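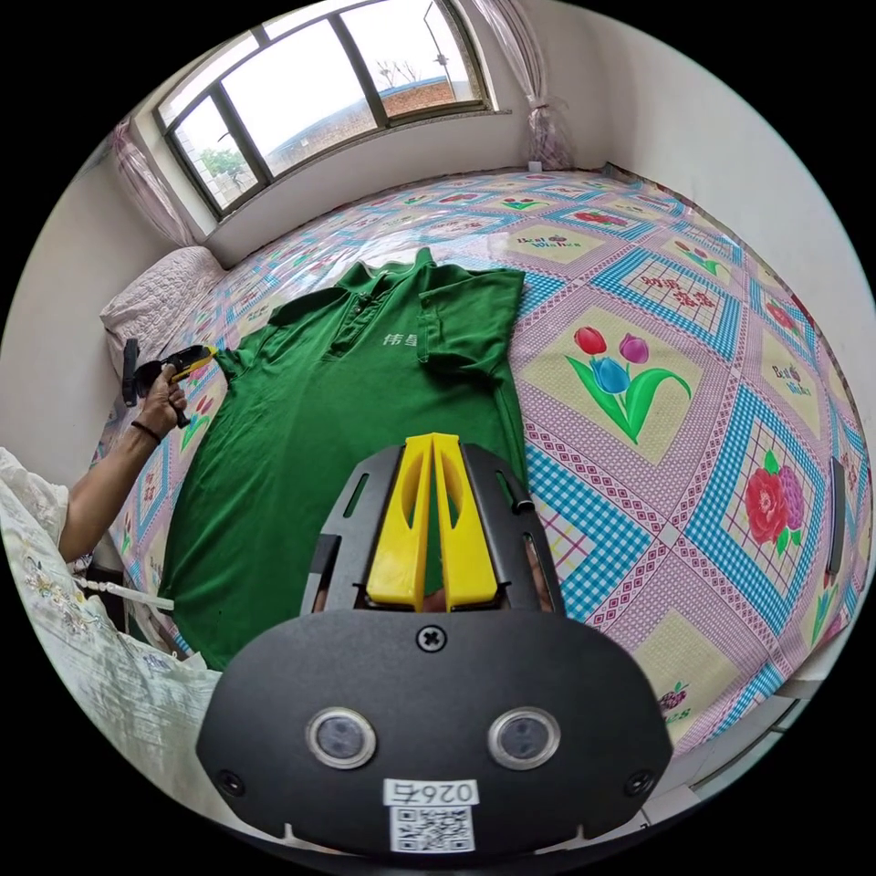 Green polo, face up on the bed, one sleeve folded in so far

How do you fold polo shirts so the collar survives?

Posted by Jad Darwish in Laundry & Closets

Hi all! I've gotten weirdly into folding this summer and T-shirts are going great, but polos are beating me. I have a whole pile of them (work ones with printing on the chest, plus a few nicer ones) and they all live in a drawer now that I gave up my half of the closet rod. The drawer is an old Ustholm dresser, so it's not deep.

What I do: spread the shirt on the bed with the collar away from me, fold one sleeve toward the center, fold the other one, then fold the sides in and fold up from the bottom. It looks fantastic for five minutes. Then by Thursday, when I pull one out, the collar is squashed on one side and there's a hard crease running right down the chest through the lettering.

So a few things I'd love to know:

Should I be starting face up or face down? I've always gone face up so I can see what the collar is doing, but every store shirt I've ever unwrapped must have been folded from the back.

Buttons open or closed?

And does it matter that I'm doing this on a bed? It's the only big flat space I have, but the shirt moves around with the sheet and I end up smoothing the same wrinkles over and over.

I don't want to iron again after folding. I'll iron before if I have to. Thanks!!

Gangadharan Reddy
Member, 1702 posts

Oh, I love this topic. I worked in a menswear shop called Kanaan for years, and on a delivery day we'd fold 300 shirts before lunch, so I have opinions!

Go face down. When you fold with the front up, the sleeves and sides all land on top of the chest, and the printing sits under two or three layers of fabric with a sleeve edge pressing into it. Fold from the back and the sleeves end up behind, and the front stays one smooth panel. Your crease through the lettering should be gone the first time you try it.

But do start face up for a minute, the way you have it now, to get the front ready. Collar folded down all the way around, placket straight, smooth the body with your palms from the middle out toward the side seams. Button it. I do all the buttons on a short placket, some people leave the top one open, and either is fine as long as the placket can't gape and twist. Then take the shirt by both shoulders and turn it over in one go. If the collar shifts, lift the neck a little and slide a hand under to flatten it.

Now the folding:

Bring one side in toward the middle, with the fold line starting about halfway along the shoulder. The sleeve comes along with it. Fold the sleeve back on itself so it lies straight down the panel and doesn't poke past the other side.

Same on the other side. You want the two edges parallel all the way down. This is where most people go wrong, they fold narrow at the top and wide at the hem and get a wedge. Look at the whole length before you press anything flat.

Turn the hem up by the width of your hand. It hides the side vents if your shirts have them and gives you a clean bottom edge.

Then fold the bottom up to just under the collar. Stop there! Do not fold over the collar. Turn it over and you have a flat front with the collar sitting proud at the top.

That's a shelf fold. For a shallow drawer I'd lay them flat and alternate directions, one collar at the left, the next collar at the right. Collars are the thickest part, so if they're all stacked at one end the pile leans and the bottom ones get crushed. That's probably half of your squashing problem right there. Four high is plenty in a shallow drawer.

About the bed: it works, I fold on mine all the time. Pull the sheet tight and tuck it in on the side where you're standing before you start. If you have a patterned sheet with straight lines in it, even better, you can line up the side seam with a line and keep your edges even. Checks and lattices are wonderful for this. I miss mine, my current sheets are plain white and I'm back to guessing.

One more thing, let the shirts cool down completely if you iron first. Warm cotton takes a crease from anything.

Mumley

i just roll mine. lay it flat, sleeves in, roll from the bottom up, collar ends up on the outside. takes two seconds and they fit standing up in the drawer. collar gets a bit floppy but who's looking

Justano

Seconding the face-down fold, and adding something for the collar itself, because that was my big struggle and I finally fixed it!

Take a strip of thin card (cereal box is perfect), curl it into a loose ring, and set it inside the neck under the folded collar. Tape the ends. It holds the collar round and stops the shirt above from flattening it. I only do this for the ones I care about, and I made a batch of 50 for my husband's shirts and my own and they've lasted ages. Cut the strip a bit lower than the collar height or it peeks out.

Also, about the wrinkles. If you're smoothing the same ones again and again, they're probably from the dryer and no amount of palm work will get them out. Take the polos out while they're still the tiniest bit damp, give each one a big snap by the shoulders, tug the placket straight from top and bottom, and hang them until dry. Then fold. I skip the iron completely now on knit polos and they look great.

I'd gently disagree with Mumley on rolling, but only for polos. I roll all my T-shirts and gym stuff and it's the best thing I ever did for that drawer. With a collar it just never sits right the next morning.

Reply from Jad Darwish

Did six of them tonight face down and wow, the fronts look so much better. The lettering is completely flat! My first two were total wedges, so the parallel edges comment was spot on. Using the lines on the sheet helped a ton after that.

I put them in the drawer collar left, collar right, and it closes without me pushing on it. Cutting up a cereal box tomorrow for the nicer ones. Mumley, I tried your roll on an old one too and it's going in my travel bag.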